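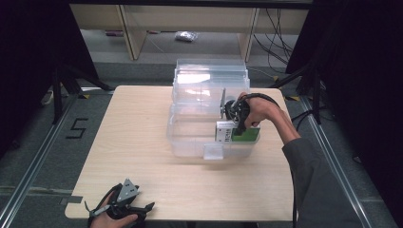
The Dowser of Alside

The shire paid the dowser 398 dollars, plus petrol, and my aunt said it was the cheapest rubbish she had ever seen council buy.

I drove him out from Sodport in the ute. He had two bits of bent wire and a thermos, and he talked the whole way about a bore he'd found at Geteritz that was still running sweet after 24 years. I asked who owned it. He said the family had moved on. I asked what depth. He looked out at the paddocks for a bit and said depth was a thing drillers worried about.

At Alside the neighbours had come to watch, nine of them along the fence, people who would argue with a weather report. They went quiet when he got out the wires. He walked the bottom paddock in his good boots and the wires crossed by the old trough, where the ground dips and the rushes grow. I said a sheep could have picked that spot. My aunt told me to shush, which surprised me.

Afterwards he wanted to show us the stream on a map, and we didn't have a map, so he used the table. Water under the ground had a shape, he said, and once you knew the shape you saw it everywhere. He ran his thumb along the grain, the long pale streaks going up on a slant, and followed them to the right where they bent back on themselves in a big round loop. That was our bend, he said. Drill inside the bend. There was a tiny dark speck on the wood not far off, and he put his fingernail on it and said that was the trough. I asked what the other speck was, the faint one over to the left. He considered it. Goodall's place, he said - they'd get nothing. 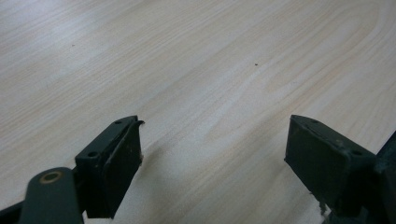 The rig couldn't come until September. I kept a notebook in the meantime, with his claims down one side and a blank column for what happened, and I looked forward to filling it in. My aunt wiped that table every night and I noticed she went slowly over the right-hand end.

They hit water on the second hole. It was salty, but the sheep would drink it. The driller told me you'd hit water anywhere on that flat if you went down far enough, and I wrote that in the column and underlined it.

Then the bore at Goodall came up dry. I haven't written that one down yet.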